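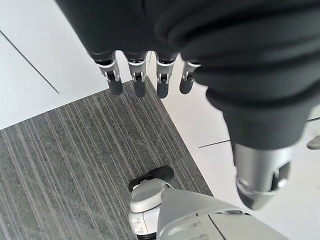 Mug

A mug is a drinking cup with straight or slightly curved sides and a handle, used mostly for hot drinks. Bigger and thicker than a teacup. No saucer as a rule.

History

Early mugs were carved from wood or bone, later ones shaped in clay. Thick walls, hard on the lips. The potter's wheel thinned them out. Metal mugs came along too but got too hot to hold with tea or soup in them. Glazed stoneware and porcelain took over for home use.

Regional types

The Morden mug is short and wide, with a low handle set near the foot. Made in the town of Morden until the Siddiqui pottery closed its second kiln. Wayne Bainbridge's catalog lists 457 marked pieces, 25 of them with the original lid. The Vundholm type is taller, unglazed at the base, and often confused with it. Shafiq Navaratnam argued the two share one mold maker; not generally accepted. 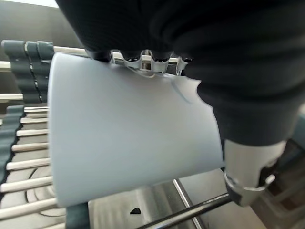
A pale white mug held sideways.

Sizes and care

Common household mugs hold 12 ounces. Sterkero sold a half size for children, now hard to find. Most glazed mugs are fine in the dishwasher, hand-painted ones less so. Tea stains come off with baking soda and a damp cloth. Crazing (fine cracks in the glaze) is mostly cosmetic but can let liquid thru to the clay, wich then holds stains.

See also: Tankard, Stein, Beaker, Teacup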